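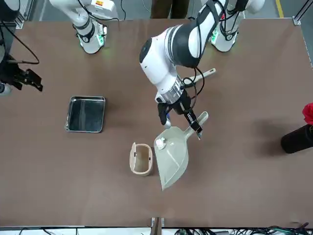

Dustpan, bin, tray. The little bin has handles cut into its short sides.

Small Tidying – a gallery

Put up July 16, 2024, by Bríd Phelan

Cleaning tools get a raw deal in photographs. Flowers get whole calendars and the dustpan gets the cupboard under the sink. Peadar Madigan has been telling me since December that a page of tabletop housekeeping would draw no visitors whatsoever, and he has so far sent the link to four people.

The tools are plain ones and pale, as if whoever picked them was afraid of waking somebody. I would have gone for orange. The roses, at least, are making an effort.

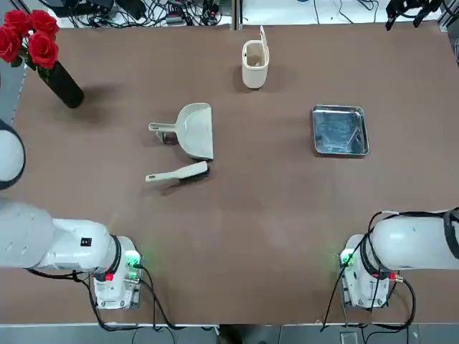 Brush and dustpan side by side, with the bin's lid up behind them. Red artificial roses, far left – no watering, some dusting.

I have a soft spot for the steel tray. It has its scratches and streaks, and it will show you every one of them the minute a light goes on. Kasun Siriwardena swears by a dry cloth and 20 seconds of elbow work. Mine at home has had neither and still holds biscuits perfectly well.

One more, from much closer in, for people who like their plastic pale green.

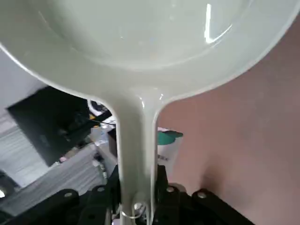 Pale green, glossy and held upright, against a salmon-pink wall.

Comments are open. Tomás Keogh has already left two, both about brushes.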